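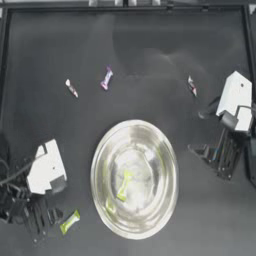
22 December 2022

Station two, candy into the bowl, both arms. I'm writing this up while the coffee is still warm, partly for me in January and partly for whoever takes the station over while I'm away, so forgive the rambling.

We now have 249 episodes of this task on the drive that I'd be willing to train on. Another 18 are in the "maybe" folder, mostly ones where I hesitated so long over a wrapper that the arm sat hovering with nothing going on. I haven't thrown them out. There's a fair argument that a policy ought to see a bit of dithering and the recovery afterward, but I'd like a second pair of eyes on them before they go in with the rest.

The candy was a good choice and I'm glad we gave up on the foam blocks. Wrappers are awkward in all the ways I was hoping for: they're shiny, they crinkle, and the crimped ends give the fingers something to catch on that isn't really the body of the thing. Grab a bar by the end and it swings. Grab it across the middle and it behaves beautifully, and I've tried to do a mix of both on purpose, although my hands do drift toward the easy grasp once I've been at it for an hour. The small white ones are the hardest for me. I keep coming down too steep and pushing them along the table.

A word on the bowl, which I've grown very fond of. It's polished steel, and it throws the color of the wrappers back off its walls, so a lime-green bar inside it puts a green tint on the metal as well. Early on the Clumorora checkpoint would sometimes reach for the tint! I laughed, and then I spent most of an afternoon looking at attention maps and laughed less. My inclination is to keep the steel bowl and collect through the problem. If we swap in something matte we'll have a nicer success rate and learn very little. 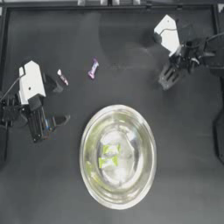
Hamisi Kimaro
Data collection lead, Oltwood bench

Now the ordering question. In the Stademard protocol every episode had a fixed sequence, and I can see why, it makes the labels tidy. I've been letting the sequence wander. Sometimes the greens go in first, sometimes I leave them for later and start with whatever is farthest from the bowl. What I do try to hold steady is which arm goes for what: each arm takes the pieces nearest to it, and for anything in the middle I pick one arm and commit. The worst episodes I've recorded are the ones where both grippers started for the same candy and I had to back one of them out. Please don't save those as successes, even if everything ends up in the bowl. Tag them "contested" and move on.

Gripper opening is the other thing I wanted to get down before I forget. I've been opening the fingers wide well ahead of the reach, and looking back over the recordings I think it's too early. The wide fingers block my own view of the small pieces in the head camera, and the model will have the same trouble. From here on I'm going to travel half closed and open up just before I come down. It feels fussy for the first few tries and then it doesn't.

Storage: the drive is at 430 GB and I'd like to prune the duplicate depth streams before the next long session. The script is in the Ziółkowski folder with the other conversion tools — run it on a copy first, please, I've been bitten. Episode numbering carries on from 1017, so start there and don't reuse any of the gaps.

Still to do: a batch with the bowl moved up the table, a batch with the lights turned down, and a proper go at getting two greens to lie side by side in the bowl without the second one knocking the first. Bring more candy, too. The wrappers do get tired, and I'd like fresh ones before we compare anything with the early episodes.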